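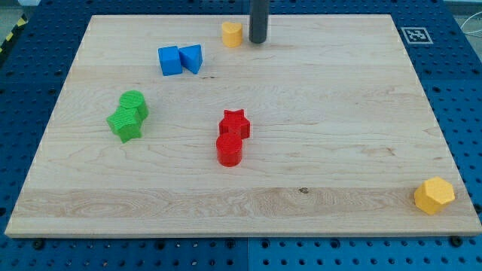
Blocks on the board, rod parked next to the yellow heart.

Daddale: a block-pushing dataset from the robotics club

README, second edition. The first edition was one line long and said "see Vasco."

What you get

Daddale is 600 recorded episodes of a robot arm pushing colored blocks around a wooden board in response to short typed instructions. We kept 586. The other 14 are in the folder called rejects, and we would rather you didn't build anything on them, although two people already have.

The arm has no fingers for this task. It has a rod, and the rod pushes. New members always ask when we are going to add a gripper, and the answer is after we get good at the rod.

Blocks come in red, blue, green and yellow. Shapes include cubes, cylinders, stars, hearts, triangles and hexagons, and not every shape exists in every color. If you write an instruction for a block we don't own, the arm will still try to do something, and you will not enjoy it.

Who made it

Fernanda Carvalho wrote the recording code. Vasco Ramalho did the calibration and most of the driving. Poppy Parsons and Dimas Khoo wrote the instructions and then argued over them. Zulmira Bragança is our faculty advisor and signs for the parts.

Folder layout

episodes/ one subfolder per episode, numbered from 0001
rejects/ see above
instructions.csv episode number, text, author initials, success flag
calib/ board calibration, one file per session
tools/ilow.py plays an episode back
tools/civa.py checks that an episode is complete

Run civa before you run ilow. Ilow assumes the best of everyone and will crash on a missing timestamp without telling you which one.

How an episode goes

The driver shuffles the blocks by hand, clears their hands from the board and starts recording. An instruction comes up on the laptop, something like "push the yellow hexagon to the red star." The driver steers the rod with a game controller until the job is done or time runs out. Then the next instruction comes up and the blocks stay where they are, so the layouts drift over a session. By the end of a long Sunday everything tends to be sorted by color or jammed in one corner, depending on who was driving.

Instructions

There are 341 distinct instructions, so expect repeats. Poppy's are precise ("move the green cylinder left of the green star"). Dimas's are more how people talk ("get the heart away from everybody"). We left both styles in on purpose. Spelling has not been fixed. "Hexigon" is in there and your tokenizer will have to cope.

Success flags

1 means the driver and one other person agreed it was done. 0 means they agreed it wasn't. 4 means they were still discussing it when the battery on the controller died. We know 4 is a strange choice. It was the next free key.

Known problems

— Calibration in the March sessions is off toward the far edge of the board. Use calib/march_fixed, and please don't average it with the old one.
— The wood grain and knots are visible in the camera data. Our first model learned to steer by a knot. Flip your images or mix in other backgrounds if you care about this.
— "Left" means the camera's left. In the early episodes it sometimes means Vasco's left. Those are marked in the notes column, mostly.
— Stars spin when pushed on a point. We consider this the star's fault.

Baseline

The training script for our baseline is in the Venkataraman branch. It does well on "push A to B" and badly on anything with "between" in it. Fernanda has a fix in progress and has asked us not to say when it will be ready.

Using it

Free for coursework, competitions and hobby projects. Credit the club, and send corrections as a pull request with the episode number in the title. Corrections that say only "some of these are wrong" will be assigned back to whoever sent them.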